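Minutes, review of Kostent sort-and-pick kit, 2018-06-06

Present: Zyanya Cervantes (chair), Damián Ventura (notes), four others, sign-in sheet is in the binder. Started late, projector.

1. Last minutes. Approved, no changes.

2. Kostent kit. On loan thru July. Price as quoted 3,000 for gripper, wrist camera and software, arm not included. Huerta kit was cheaper but no camera, dropped last time.

Bin task first. White bins side by side, 2x2 bricks, yellow and blue. Zyanya wants a rule for bricks that end up outside a bin, vendor's sheet doesn't say if that's a miss or a redo. Agreed: counts as a miss. Write it on the score sheet.

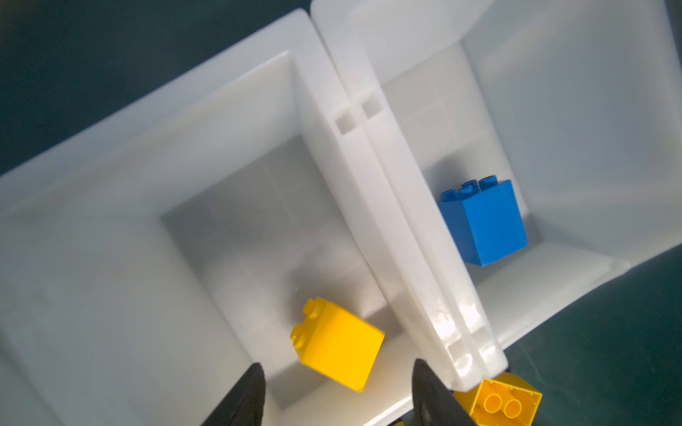

Givberg Automation Club, Equipment Group

Fingers: the narrow black ones that ship with the kit. Spare pair is extra, 700 for the pair seems steep. Damián to ask if Anetti fingers fit the same mount. Nothing ordered until we hear back.

Sloped bin walls. Long talk. Bricks resting on the slope sit at an angle and the grasp planner has a flat-floor setting on by default. Try with it off. Also try the shallow trays if somebody can find them.

3. Pile task. Big toddler bricks, red yellow and blue, jumbled straight on the table, no bins. Vendor brochure says any orientation. We want our own numbers: 100 picks, logged by color and by studs up / studs down / on side. Nearly all the time so far went into calibration so no results to report today. Setup guide skips a step between camera check and first pick, Damian will write it up and send to Kostent.

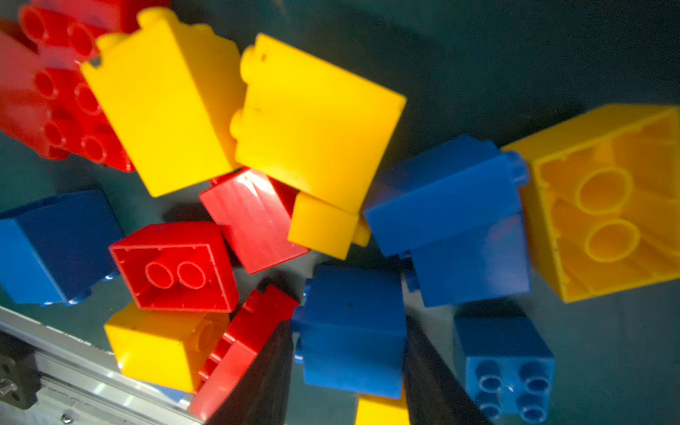
Zyanya asked whether we'd be paying for the software again every year, and said she wouldn't sign anything until that was in writing. Quote only says "license included". Damián to get the renewal terms.

4. Decision. None yet. Vote moved to the July meeting, need the 100 picks and the renewal answer first.

Actions
Damián: Anetti mount, renewal terms, setup guide note
Zyanya: score sheet, ask about extending the loan 2 weeks if neccessary
Everyone: sign up for a logging slot, list is on the door

5. AOB. Key to the tool cabinet still missing.

Closed.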